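Subject: Re: [toy-makers] Foam shapes and a board to play on
From: Beat Egger

Gaurav Pathak wrote:

> Dear list,
> I have a bag of foam shapes left from the playgroup at Lindgate and I
> want to make a proper sorting set from them. My first idea was to put
> them in a tray, but the children only tip a tray over. Has somebody
> used a flat board instead? Which size, which wood, and do you put a
> rim on it or not? Also I am not sure how many shapes to give at once.
> With the full bag they throw, with two shapes they walk away.
> Thanks, Gaurav

Dear Gaurav, dear all,

I have waited a little with my answer, as I wanted first to try again with my own board. I use a flat one without a rim for three winters now, and I would not go back to the tray.

About the wood. Mine is joined from planks, pale like maple, and I left the grain as it was. At the beginning I wanted to paint it white so the colours come out better, but my wife said the grain is the nicest part and she was right. Red and green are strong enough on it. I only sanded it, first coarse, then with 400 paper, and gave it oil two times with a day between. Please do not use varnish - the foam squeaks on it and some children cannot stand this noise.

The seams are not a problem if the glue is clean. Run your finger over them with closed eyes, and if you feel a step, sand again. The small ones like to follow a seam with one finger, so I was even a bit glad to have them. A rim I tried once, on the first board from Loltitz. It collects crumbs in the corners and the shapes lean against it and do not stand well.

For the number of shapes, I start with four. Two colours, two forms, so a child can put them together by colour or by form, and both are correct. I say nothing and wait which way they choose. Stars and cylinders are a good pair for this, one has points and the other is round, and also with the hands they are easy to tell apart. 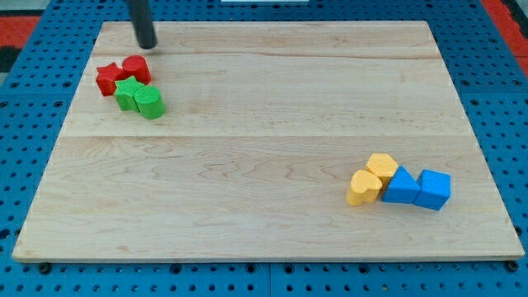

Lindgate, Tue 17 December

I put the two reds behind and the two greens in front, with the stars on the left and the cylinders on the right. From there you can ask for "the same colour" or "the same shape" and the child has not far to look. Close together is better for the start. When I spread them over the whole board, the younger ones take the nearest and forget the others.

Later I add one more form, for example a cube, but only in one colour. Then they search for its partner, and you can have a nice talk about what is missing.

Cleaning: the board with a damp cloth, never in the sink. The foam pieces I wash by hand in a bowl with mild soap and dry them on a towel over night. A fuzzy surface takes dust quickly, so I keep mine in a cotton bag with a string and the board stands behind the cupboard.

For the size I cannot give you a rule. Take it so large that two children can sit at the near side and both reach the middle. If you buy planks new, ask at Sowah for the offcuts before you pay for full length. They sold me a bundle of 148 cm pieces in December last year and it was enough for the board and a small shelf.

One question back to you, Gaurav: are your shapes all of the same height? In my old set the stars were lower, and stacking was not possible. If you have some stars too many, I would gladly swap them for cubes.

With kind greetings
Beat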